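Print this page | E-mail this entry

Diary, 2022-04-15

Got into Wultadau just after lunch and checked in at the Nokico, the same hotel as last year. The room is on the parking lot side again. I asked for the other side and the clerk said the teams had it all.

The tournament doesn't start until tomorrow but I like to come a day early. The walk-through at the gym was open to anyone with a pass, and I had mine from March, when they mailed them out with the wrong gate printed on the back. The man at the door looked at it, looked at the gate sign, and let me through.

Teline practiced first. They ran the same inbound play over and over on the near basket and their guards were still not getting to the corner in time. Last season they lost 2 games that way that I saw myself. Their coach stopped it twice to move people by the shoulders. They shot free throws for the last part and I stopped watching.

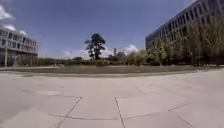 The second session was supposed to be Radonjić, the club from the coast, but their bus was late, so the floor sat open for most of an hour. I used the time to do my scorebook. I rule the columns by hand because the printed ones leave no room for substitutions. I got three games ruled, which covers tomorrow.

When Radonjić did come in they looked stiff from the ride. They stretched for a long time and then scrimmaged at half speed. Their center has a brace on the left knee that was not there in the fall. She moved all right going forward. I did not see her go up for a rebound with anybody on her, so I can't say more than that. They pass better than Teline and they don't shoot as well. If the two meet on the second day I think it stays in the fifties.

There were no roster sheets. The table by the door had last year's program in a stack, marked down, and a sign saying the new one would be out in the morning. Last year it was also going to be out in the morning and it came at halftime of the second game.

Ticket line: I asked at the window how sales were going and the woman said they had 118 left for the opening session. The upper rows were closed off last year and it looks like they will be open this time. I would rather sit up there, if they let us, on the side away from the band. 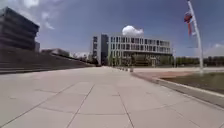

Supper was at the counter place near the bus stop. Soup and a grilled cheese. They had a women's game on the TV with the sound off and the two cooks were arguing about a travel call, and as far as I could tell they were both wrong about the rule. The ball was loose. You can't travel with a loose ball. I kept out of it.

Called home after. The dog is fine and the dishwasher is not. I said to leave it until I get back and wash by hand, and that did not go over well.

Drove 203 miles today by the odometer, a little more than last year on account of the detour at the bridge. Gas was high everywhere. I filled up before the state line and should have waited — it was lower at the next exit.

Doors open at ten tomorrow, first game at eleven. Need to buy pencils. I have one good one and it is short. Also need to find out whether they still let you bring in a thermos. The sign at the gym only mentions bags and coolers, so I will carry it in and see.

Set the alarm for seven.

Contact | Copyright 2022, all rights reserved | Back to top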